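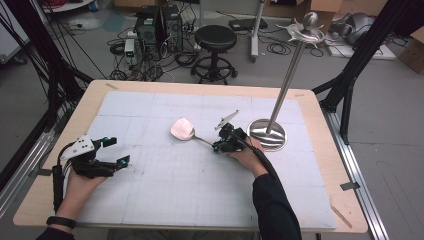
DrunauDave
Senior Member
Does anybody else hang their spatulas? I finally gave in and bought one of those polished stands with the round base, and I love it so much more than digging through a drawer!

hiyori_s
I went the other way, to be fair. I had a hanging stand for nearly 8 years and everything on it got a film of grease — the backs especially, where you never look. Mine live in a drawer now and I'm much happier.

AgataLP
Hiyori, was yours right by the stove? I keep mine over by the bread box and just wipe it down when I do the counters (my mother did the same, bless her).

DrunauDave
Mine's 2 feet from the burners, so hmm. Might move it tonight.

fergal_b
Check that your handles have a hole or a loop before buying, folks. My favorite wide turner has neither and it still goes in the crock with the wooden spoons.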